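I moved the second workstation from August into the spring budget, and a few people have asked why. Mostly it comes down to what the mobile base does before it touches anything. The simulated runs are cheap. The Trurnum license is a flat 3,000 per year, and we already have the desktop. What costs money is rendering at a resolution where the policy can tell a handle from a smudge, and that scales with GPU memory.

Kerstin Gerlach's estimate was 200 hours of compute for the household set. Mine was higher – she left out the close views near cabinets and walls, where most of our retries come from.
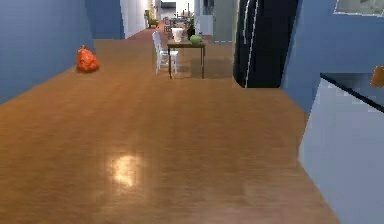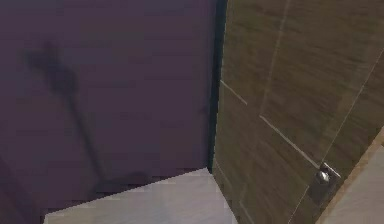

Household set, simulated. First, the hallway with the table and white chair; second, the metal fitting on the wood-grain panel.

Current plan, in order of purchase:

One GPU with more memory, replacing the old card.
Storage, enough for 11 full runs before anything gets deleted.
The Lacson arm, deferred. Sigrún Kirkegaard wants it sooner. I would wait until the grasp numbers in simulation hold up for 50 episodes in a row.

Spare cables and a second e-stop come out of the general line. Shipping from Nosovdale is quoted separately and I have not received that quote yet.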